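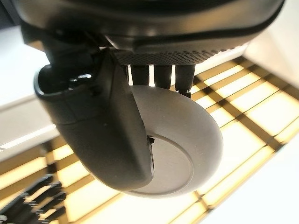
Lotte Martens thinks I gave up on the afternoon nap too soon. She wrote under my last post that two weeks tells you very little about sleep, and that at our age the body needs a month before it settles into anything. She may be right. I did stop after 22 days, and the last few were better than the first.

My reason for stopping was the nights. I kept a notebook by the bed and wrote down when I turned the light off and when I got up for good. On nap days I lay awake longer. On the days I skipped it I was tired by supper but slept through until five or so.

I took the notebook with me to my checkup in Hallcombe. The doctor read two pages of it and asked about coffee. I drink three cups, the last one after lunch. She told me to move that one to the morning and leave everything else alone until April, so that's the plan. 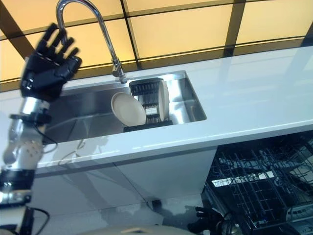 She also went over my blood pressure, which was a little higher than last year. I'm to check it at home, same chair, same arm, after sitting quietly for five minutes. Tsutomu Honda lent me his cuff, and the first reading on the bottom number was 87. I haven't decided whether to buy one of my own.

Walking is the same as before, out to the bridge and back when the sidewalks are clear. My knee is fine on the flat and complains on the stairs. I'll put up the sleep numbers when I have a full month of them, without the nap and without the afternoon coffee.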